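Plultness brings out a tidy little stand for the stuff in your pockets

25 May 2019

If your bedside table looks anything like mine, you'll know the problem. Keys, earrings, a watch, the ring you take off before the washing up and then can't find for two days. I've tried bowls, I've tried saucers, I once tried an egg cup. So I was quite pleased when Plultness said they were adding a tray and hanging stand to their range of small things for the home, and even more pleased when they let me have a go with one before it reached the shops.

It's called the Lindent, and it goes on sale this week in the Plultness shop and in all 14 branches of Grandico. You get a black oval tray with a raised rim, and a black T-shaped rack that stands up behind it with four short pegs underneath the crossbar. Things with a loop or a chain hang up, everything else goes in the tray. It's a simple idea and I'm sure you've seen others like it, but most of the ones I've looked at were either very shiny or very wobbly - and a few were both!

The designer is Yu-na Min, who has been with Plultness for three years and did their umbrella stand as well (I have that too, it's by my front door, and it's the only thing in the hall my sister has ever said anything nice about). I spoke to her on the phone in April, when the last samples had just come back from the workshop. She told me the tray was meant to be round to begin with. They made a round one, lived with it in the office for a bit, and found that it took up too much of a narrow shelf from front to back. So it was stretched sideways into an oval, and the crossbar was made to run the same way.

"I kept knocking the round one off my own windowsill," she said. "After the second time I went and drew a longer one."

The pegs took the most arguing over, apparently. An early version had them sticking out at the front like coat hooks, and Yu-na liked how that looked, but bracelets slid off whenever anyone shut a drawer. Having them underneath, pointing down, was the suggestion of Gadisa Dinsa, who runs the workshop at Cieślak where the stands are put together. I had my doubts when I first read about that on the box. A peg pointing at the floor doesn't sound like much of a place to hang a necklace. There's a small lip at the end of each one, though, too small to notice unless you run a finger over it, and in a fortnight of use I've had one thing fall off, and that was me being clumsy with a scarf.

I should say a bit more about how I've been using it, as the leaflet is all rings and pendants and I don't own very many of either. Mine went on the chest of drawers in the bedroom for the first week. Watch in the tray, two necklaces on the pegs, reading glasses in front of it. That worked nicely. Then I moved it down to the kitchen, next to the bread bin, and I think it's going to stay there. The spare keys are on the pegs, so is the little torch for the meter cupboard, and the tray has got coins, a tape measure and the rubber bands that the post comes in. It isn't a very glamorous life for it but the whole lot used to be in a drawer with the batteries, and I can now leave the house without emptying anything out first.

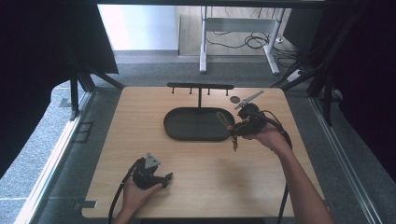
The tray and rack together, with the four pegs along the underside of the crossbar.

I like the flat matte finish inside the tray. It doesn't show fingerprints the way my old glass dish did, though it does show dust, so keep a cloth handy if you're fussy. The rim is high enough to stop a ring rolling off, which was my main worry. If I had one grumble it would be that the pegs are quite short. A thin chain is fine, a pair of thin chains is fine, but by the time you've got a third on the same peg they start to tangle and you're back where you started. I asked Yu-na whether there might be a version with longer ones and she laughed and said I was the second person that morning to ask, so draw your own conclusions.

The other thing to know is that it comes flat in the box and you have to fit the post yourself. No tools needed. Mine took a couple of goes as I'd put the crossbar on facing the wrong way, and the drawing in the leaflet is very small. Once it was up it felt steady enough, even with a big bunch of keys at one end. I wouldn't hang a handbag on it.

Black is the only colour for now. Gadisa told me they've tried a cream one at the workshop, and that he has it at home with his daughter's hair bobbles all over it, but there's no date for that and Plultness wouldn't be drawn when I asked them. I'd buy a cream one for upstairs, for what it's worth. Black looks smart on pale wood but my bedroom furniture is all quite dark and the stand did rather vanish up there.

Plultness are also doing a swap at their own shop to mark the launch. Bring in any old jewellery stand, mug tree or key rack, in whatever state, and they'll knock ten per cent off a Lindent. The old ones go to Cieślak, where Gadisa and his team will mend whatever can be mended and pass them on to the charity shop next door. The offer runs for two weeks and doesn't apply at Grandico, so don't turn up there with a carrier bag full of broken hooks and blame me.

If you'd like to see one set up before you buy, there's a stand out on the counter in the Plultness shop and you're welcome to pick it up and hang your own things on it. The Grandico branches will have them in the bedroom section, next to the mirrors. Replacement trays and racks can be ordered separately from the shop if you lose or break one half, and the leaflet has a form for that on the back page.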